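Skumcombe Home Forum
Search this board Advanced Go
Bathrooms & Plumbing > Is the lid of the tank really a place to keep things?
Thread started by Zuzanna Sobczak, 23/06/2024

**zsobczak**
We're redoing the small bathroom and my sister keeps sending me links about "using the dead space" over the toilet. Baskets on the tank, a tray on the tank, a plant on the tank. One shop, Makowska, wants 126 dollars for a tray cut to sit on the lid. For a tray! I don't buy it. Every tank tray I've ever met was gray with dust underneath and had one dead candle on it. Am I missing something?

**grout_and_about**
You aren't missing anything. I had a basket up there for years. Every time the flapper stuck I had to move the lot onto the floor before I could get in. Ended up with a spare roll in the bowl.

**nisham_pete**
Disagree. Where else does the spare roll go? Not all of us have a closet. Ours holds 3 rolls and a box of tissues and the world keeps turning. You lift the lid maybe twice a year.

**zsobczak**
Pete, twice a year if it's working. Ours runs at night, so I'm in there every other week.

Anyway, this is the kind of look I'm after. Plain white toilet, paneled side wall, bare lid.

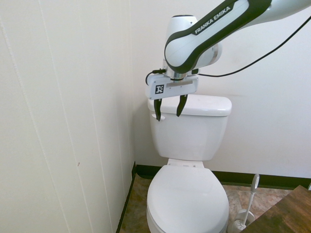
White tank with the handle on the upper left, cream-white paneling at the side.

My sister says it looks like a dentist's. I say it looks like somewhere you can wipe down in one go.

**grout_and_about**
Good luck with the paneling. Those grooves hold everything. I had grooved boards beside mine and went down every one with an old toothbrush. Flat wall next time, and I'd say the same to anyone.

**oldvalve**
Depends on the paint. Satin or semi-gloss and it comes off with a damp rag. Flat paint in a bathroom, you deserve what you get. What's the trim at the floor going to be? I like a dark baseboard like that one, it doesn't show mop marks.

**nisham_pete**
Dark trim shows dust instead. Pick your poison.

**zsobczak**
Hadn't thought about the grooves. The guy at Zoletham swore the boards were "maintenance free", and I've heard that one before. He also told me the toilet was good for 1000 flushes a month, as if I was going to check.

**oldvalve**
Ha. Ask him what he does when the fill valve goes. And don't park anything heavy on a porcelain lid. I've seen two cracked, and you won't easily match an old one.

**nisham_pete**
Two rolls of paper never cracked a lid.

**oldvalve**
No, but the tray does, when somebody drops it.

**zsobczak**
OK, the tray is out. I may put up one narrow shelf, high enough that the lid still lifts. I saw a plain one for 29 dollars. The paneling I still have to think over. If anyone has lived with grooved boards for more than a year and isn't selling them, tell me how bad the cleaning is.

**grout_and_about**
I just did!

Page 1 of 1

Related threads
Toilet runs at night, new flapper didn't help
Semi-gloss or satin for a bathroom with no window
Shelf over the toilet: how high?
Cracked tank lid, where to find a match
Skumcombe swap meet, July: leftover tile and fittings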